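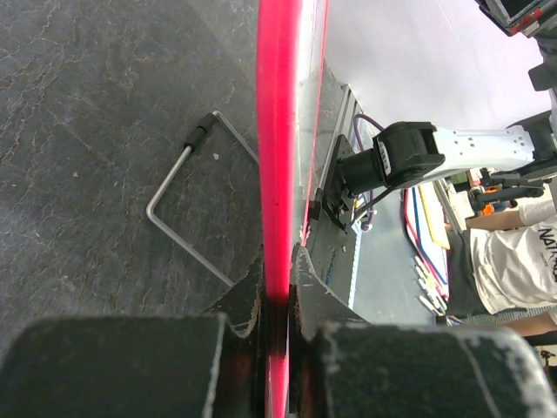

Our group spent most of the winter term looking at the old market square in Andby and the plan to turn it back into a place where people might want to sit down. The square was laid out in 1774, when the road through town was still a cart track, and for a good part of living memory it has been a car park with a fountain in the corner. We picked it for our local planning project mainly because three of us walk across it every morning on the way to class (and have all, at one time or another, stepped in the same puddle by the bank).

The council's proposal takes in the whole block between Irner Street and the river path. It would close the north lane to cars, bring back the footpaths along both sides, plant a row of shade trees and put a small covered stage at the Preda Lane end, with enough open ground for about 1000 people at the summer concerts. The parking would move to the Jatar lot behind the library, a walk we timed at four minutes going slowly and chatting the whole way.

We began by reading the council papers, which took a good deal longer than we had planned for. Some of them are written very plainly and some of them are not, and we are grateful to Rosalía Ortuño at the planning counter, who sat with us for most of an afternoon and explained what a concept plan is allowed to leave out. She also let us look through the older drawings, including one from before the fountain was moved. We hadn't known it had ever been anywhere else!
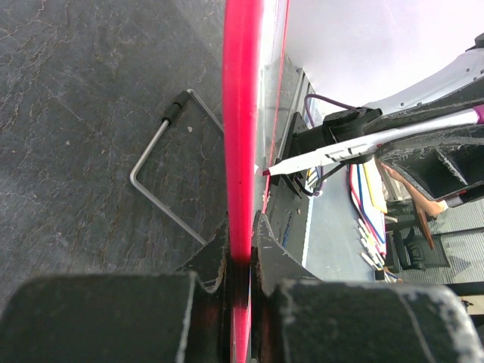
After that we went out and talked to people. We stood near the bakery at lunchtime and again after 5 p.m., and asked anyone who had a moment what they used the square for now and what they would like to use it for later. Shopkeepers on the Irner Street side were worried about deliveries, and a couple of them had already written to the council asking for a loading bay. Older residents mostly wanted benches with proper backs and a toilet that stays open past teatime. People our own age asked for lights, power points and somewhere to sit out of the rain.

The stage divided opinion more than anything else. Those who live above the shops like the idea of music in July but would rather it finished by 10 p.m., and the draft plan is silent on hours. We think this ought to be settled before the design goes any further, as it would be a pity to have the neighbours offside from the first concert. We have put that in our recommendations, along with a loading bay that opens in the early morning and a better crossing at the Jatar lot, where the kerb is far too high for a pram or a wheelchair.
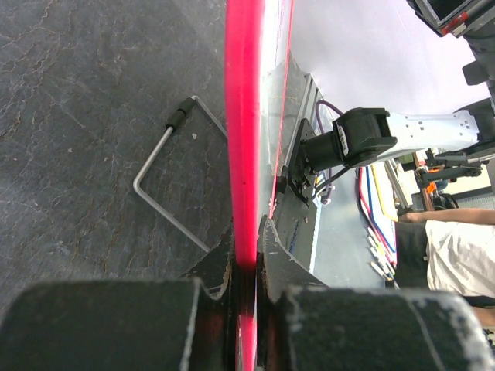 Red piece between two black gripper fingers, white surface at right.

Our colour map of the square, with the trees marked in green and the delivery routes in orange, is in the appendix, together with the list of questions we asked. If we had our time again we would start the interviews sooner and go out on a market morning as well, when the place is at its busiest and the stallholders could have told us about water and drainage. We did leave a copy of the report at the planning counter, and the council has said it will take comments on the plan until the end of July.

Subscribe to our newsletter for more student work from the planning program.
2 comments · 14 shares
Contact us | Copyright Andby Student Projects | Back to top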